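Can you trust an opinion poll?
Print | E-mail

Before an election, you may hear that one side is "winning". How can anyone know that before the votes are counted?

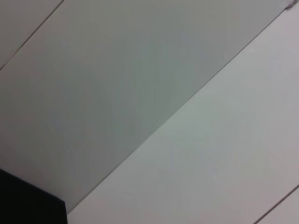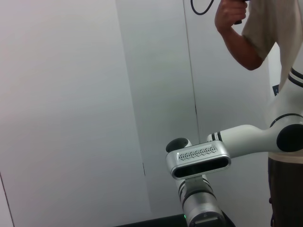
Smooth panels with a thin seam where they join.

They can't. A poll is a guess made by asking a few people and hoping the rest think the same.

Say the town of Clemside wants a new mayor. A pollster asks 40 people and most pick Ottó Pálfi. Sounds good for Ottó! But who were the 40? If they all live on his street, the poll tells you very little.

People change their minds too. Some say they will vote and then stay at home – and some just don't like telling a stranger.

So when you see a poll, ask:
Who paid for it?
How many people were asked?
What were the exact words of the question?

If the report doesn't say, be careful. Big polls can be wrong as well.

Print | E-mail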